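Tredia Clear Toy Bags, Mixed Pack – Review
28 March 2020

I have been putting off the plush problem for a long time. We have some 300 stuffed toys between the house and the workroom, and until last month most of them lived in two big opaque tubs. If you wanted one, you tipped the whole tub out, and then of course you had to put everything back. So when I saw the Tredia mixed pack (8 large bags and 6 small ones) I ordered it the same evening, and I've gone back for more since!

The best thing about them is also the most obvious one: they're clear. Really clear, with no milky tint and no big logo across the front. You can grab the right toy from across the room by the color of its stripes or the look on its face.

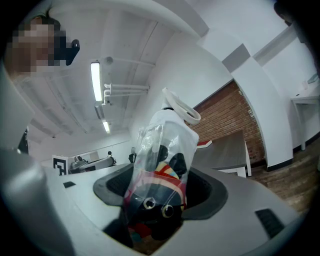

Googly eyes at the bottom, stripes above: easy to pick out through the plastic.

The plastic is soft enough to squash down around a toy, so a bag stands up pretty well once it's stuffed full. A half-full one just slumps over, but I'd expect that. The press-close strip runs the whole width of the opening and I haven't had one split. I did have to learn to push the air out before closing – hug the bag, then run your thumb along – or it takes up twice the room on the shelf.

Sizes are a little odd. The small bag is perfect for anything up to a decent teddy bear's head, and the large one swallows a medium toy with room to spare. There's nothing in between, and a lot of my plush is in between. I had been using the Plurnurau bags before this, and those do come in a medium, but the closing strip on mine gave up after a few openings and the plastic crackled like a chip packet.

I did most of the bagging in the workroom, over by the brick wall. It's good and bright with the ceiling lights on, and the mesh-backed chair in there is comfy enough for a long sorting session. 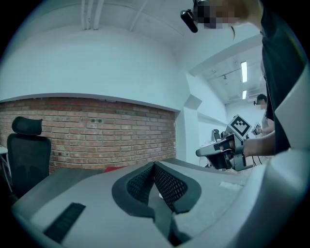
By the end of the first weekend I had 74 toys bagged, and I was still enjoying it, which says a lot about how nice these are to handle. They wipe clean with a damp cloth, too. Static is my one real gripe: long fur clings to the inside and comes out looking like it slept badly. A quick brush fixes it.

I'm planning to do the rest by September. If Tredia ever brings out a medium I'll be first in line.

Rating: 4.5 out of 5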